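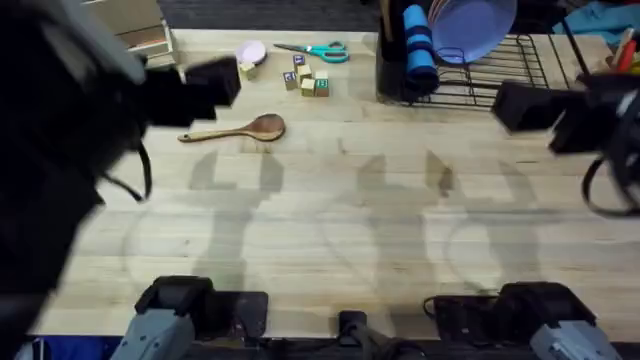

Our housing association is reviewing whether machines can take over ordinary tidying in the shared activity room, and I have been asked to prepare a short statement for residents. The work concerned is modest. A wooden spoon, a pair of scissors and several letter blocks are left out on the table, with a dish rack at one side, and each article must go back to its proper place before the next group arrives. A supplier has quoted a monthly fee of $300 for a two-arm system. Is this realistic at present, or should we wait?
Fares Hourani
Posted 2024-04-09

The answer depends on how much variation you expect. Two-arm systems can now pick up familiar objects from a table and set them in a known location, provided that the lighting and layout remain fairly constant. Performance declines when articles touch or overlap, and flat objects such as scissors remain difficult to lift from a hard surface.

I administered a comparable trial for Bokau last July. The unit completed 600 supervised attempts at returning utensils to a tray. It was dependable with single items and noticeably less so with anything in a cluster. Staff time was not reduced during the trial, as an attendant was required throughout.

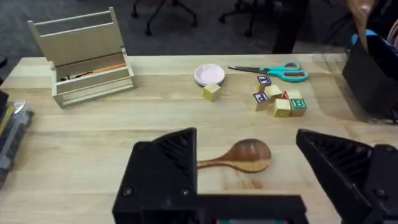
Wooden spoon between the gripper fingers, with scissors and alphabet blocks farther back.

A spoon on a clear stretch of table is the easier case. Blocks gathered together call for a decision about which one to take first and how to approach it without pushing the others. I would recommend requesting the following from the supplier in writing:

Success rates for your own articles, tested in your own room
The number of times a person had to intervene
The time needed per item, including failed attempts

If these cannot be provided, I would advise against signing.
Yesenia Grajales

Wait a year. We paid Akpan $3955 for a pilot and our members could clear the same table in 10 minutes.
Fredy Correa

I would add one point to the reply from Yesenia Grajales. Please confirm who is responsible for safety while residents are present – our insurer required a marked boundary on the floor and a stop button within reach. The supplier's standard agreement covered neither.
Arnulfo Ñahui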